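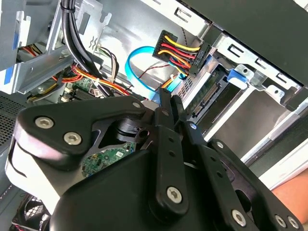

Slide 1: Etadar gripper inside a desktop PC case, fingertips close to the SATA connector on the drive.

Speaker notes, Listside refurbishers' day, April 5, 2026

Start with the slide up and give people a moment. The blue cable and the connector with the gold pins are what this talk is about. Point out how close together the fingertips are.

Etadar sell the gripper as a kit. You get the hand, the wrist plate and the control box for 855 pounds. The arm is extra. We bought two kits in December and fitted both ourselves, which took an afternoon each. All the fixings are hex socket, so bring decent keys.

What we like: the fingers are slim enough to work between a drive cage and a cable bundle. Spare fingertips come in packs of five and swap easily.

What we don't: the side plates are wide. In a small case they catch on looms before the tips get anywhere near the plug. Tie the cables back first - zip ties will do. The manual is thin on this and the Gelley add-on guide is not much better.

Compare with the Gunn hand if asked. It has a softer grip and a narrower body, but we found it slow on latching plugs. We have not tried it on power connectors.

Pricing question will come up. The support contract is separate and we did not take it.

Next slide: unplugging order. Data cable, then power, then the cage latch.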